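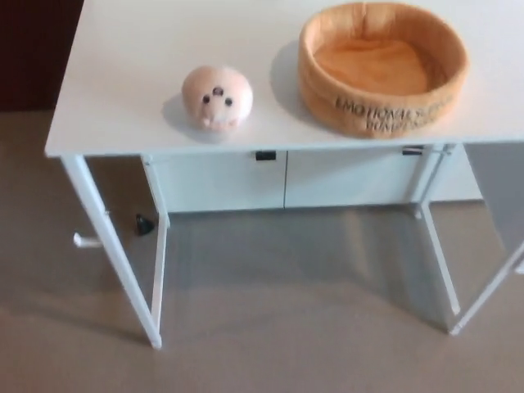 Begoña Carretero wrote:
> I've read the draft twice now and I still don't see why we need a written
> rule for resetting the table. Everyone at our site knows what a clean start
> looks like. If the toy is on the desk and the basket is on the desk, go. The
> more we pin down, the more the runs look alike, and then the policy falls
> over the first time somebody's living room is different. I'd drop all of
> section 6 and put the effort into the stop rules, which are thin.
>
> Also, who decided on 10 runs before a break? Our people can do more than
> that without getting sloppy.

Hi Begoña, hi all,

Okay, I'm going to stick up for section 6, because I wrote most of it and I'd like at least one person to defend it before it gets the axe!

You're right that we don't want every run to look the same. I think the draft says that badly and I'll take the blame. What I was after is that the start should vary on purpose and that we should know how it varied. With the put-the-plush-in-the-basket task, there's a world of difference between "the operator dropped the toy wherever" and "the operator followed the placement card." When I do it wherever, I put it a bit left of the basket, every single time. I went back through a batch of my own from the Hamdan room and it was embarrassing - same spot, same side, toy facing me like it was waiting for a bus. I would have sworn I was mixing it up.

So here is what I'd like section 6 to say, in plain words:

Draw a card before each run and set the toy and the basket where the card says. If the card is impossible (basket hanging off the desk, say), draw again and write down that you did.

Look under the desk as well as on top of it. Small stuff on the carpet counts as part of the setup. Either pick it up or note it, but don't leave it there for half a session and then clear it away for the other half. Same goes for drawers. Shut means shut.

Step back before you hit start, hands out of the workspace, and say "clear" out loud even if you're alone. Chiharu Okabe hates this one and has told me so, but she does it.

If you bump the desk in the middle of a run, the run is over. Mark it and reset. Please don't nudge things back and carry on, I can always find those later and they take me ages to sort out.

That's it, really. It fits on half a page and I'm happy to cut it down further if somebody has a good pair of scissors.

On the soft goods: I'd like a sentence about the basket specifically. The walls slump, and after enough grabs they slump more. Indeck's version of the checklist has people plump the rim back up before every run, and the Warkness folks leave it alone until it's too squashed to use. I could live with either one, but we can't have both in the same data set with no flag on it. My vote is leave it alone and note it at each break. Anyone feel strongly?

Now the 10 runs. That was me again, sorry. It came out of the Proltero trial, where we compared notes afterward and the skipped steps bunched up late in each block. I don't have a nice chart for you and I wouldn't call it science. If your team wants to try a longer block, go ahead, just log the block length so we can look at it. I'd rather keep the short one as the default for new operators, who tend not to notice they're tired (I sure didn't).

And yes, completely agree that the stop rules are thin. Section 3 says who can call a stop but never says who can call a restart, and those probably shouldn't be left to whoever is standing closest. I also can't tell from the draft whether a stop in one bay stops the bay next door. We do it that way here, but only out of habit. Would you be up for drafting a few paragraphs? You've run more bays side by side than I have.

One small thing on wording while I'm at it. The draft uses "reset," "restage" and "rehome" as if they were the same thing. For us a reset is the objects, a rehome is the arm, and restage isn't a word anyone says. Can we pick two and kill the third?

I'll send a marked-up copy by Sunday night unless somebody yells first. If you've got comments on the cards themselves, send those straight to me so they don't get buried in this thread.

> Everyone at our site knows what a clean start looks like.

Last thing, and I mean it kindly - could you get 3 of them to write it down separately, without talking, and send me what they come up with? I tried it here and got very different answers, and one of those was mine.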